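Ticket: Dryer stops mid-cycle, display shows door fault
Product: Gilteck vented dryer
Opened by: Saoirse Ó Riain
Status: Reopened

11 August 2019
The dryer quits 19 minutes in and reports an open door. The door is shut. I was told in June that this was "overloading" and the ticket was closed. I don't buy it. A full load and a nearly empty drum stop at the same minute.

Support reply (Stonitz Appliance Desk)
Please clean the lint filter, run a small load and attach photos of the load size.

Customer
Filter cleaned, though I fail to see what lint has to do with a door switch. Small load run 2 times, same fault both times. Photos attached.
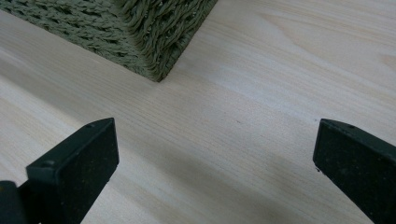
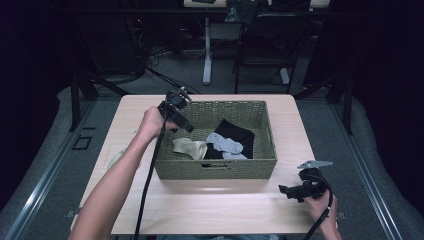

Attachments 1 and 2: green woven basket on the table, small load in the second.

Support reply
Thank you. Load size is fine. Please press firmly on the door at the latch side while it runs.

Customer
Held it for 5 minutes. It ran on past the usual point, then stopped the moment I let go — which sounds like a worn latch to me, and did in June as well.

Support reply
Agreed, latch or switch. We can send a Skodwood latch kit, delivery in around 10 days.

Customer
Fine, send it. I'd like the switch in the same parcel, as I doubt the latch alone will do it. Please leave this ticket open until I have run a full cycle.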